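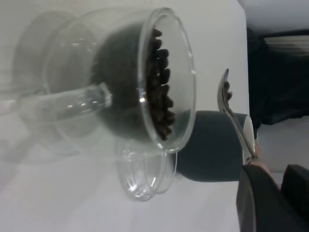 Storage trial for the Cirnen lot, entry of 2024-05-23. The purpose of the present trial is to determine how quickly whole beans lose aroma under ordinary kitchen conditions, as requested by Tekle Bogale for the Trernuvine account. Clear glass is included because many customers keep dark roasted beans in a jar of that kind, with a wide mouth and a spoon. The comparison containers are a lined paper bag and a tin with a tight lid. All are kept on the north shelf at room temperature.

Each container received 745 g from the same roast. Samples are drawn every 2 days, ground at the Widmer setting used for the spring tests, and brewed within the hour. Kwok-wai Hsieh and Laimutė Vanags score the cups separately and do not compare sheets until both are signed.

First cupping: no difference recorded between bag and tin. The glass sample was marked slightly flat by L.V. but not by K.H. The result is noted without interpretation.

The shelf thermometer read 3 degrees higher than the wall unit. Engelbert Zürcher has been asked to check both. Humidity was around 40 percent throughout the morning.

Outstanding: labels for the second series; replacement filters from Jilel; confirmation from Meinrad Kaufmann that the cupping room remains available in June.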